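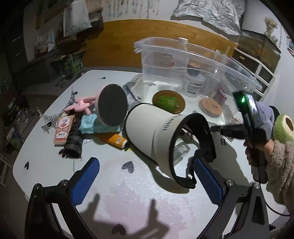 A hand-held gripper at the table, with a visor hat between the blue pads.

Equipment Planning Assistant (part-time, fixed term to the end of November)
Comov, Plolstead office

We're about to spend real money on grippers, and we'd love someone to help us spend it well! Comov records people handling everyday objects with hand-held grippers, and the recordings are used to train robot arms. At the moment we have 18 grippers. Next year's plan, which we call Gernovex, takes us to several more tables and up to 224 grippers, plus all the pads, screws, cables and storage bins that come with them.

You would work 18 hours a week with Ji-hoon Yoo (purchasing) and Precious Tolentino, who runs the tables. Most of the job is quotes and spreadsheets, but you'll spend your first two weeks recording alongside everyone else. It's fun, and you can't really budget for finger pads until you've worn out a set yourself.

What you'll be doing:
- Getting quotes for grippers and spares and putting them side by side so the rest of us can read them
- Keeping the parts list up to date (it stands at 289 lines and yes, it needs a tidy)
- Working out how many spare pads and cables each table should hold
- Planning the object sets with A-yeong Myung - hats, tubes, boxes, soft toys, clear containers, anything with an awkward shape
- Helping Soo-ah Oh write the case for buying or leasing the robot arms

We'd like you to have done some buying or stock work before, in any field. A school, a kitchen, a theater store room, all good. You should be happy in a spreadsheet and willing to phone a supplier twice. No robotics background needed, we'll teach you that part and we enjoy doing it.

Pay is $1,326 every two weeks. The tables are on the second floor and there is an elevator. Hours are flexible outside the Tuesday planning meeting.

To apply, send a resume and a few lines about something you once bought for work that was worth every cent (or wasn't) to Ye-ji Cheon by 10th May. Questions before then are very welcome - ask for Ye-ji at the front desk.

Print this page | E-mail this job to a friend

Contact | Copyright Comov | Back to top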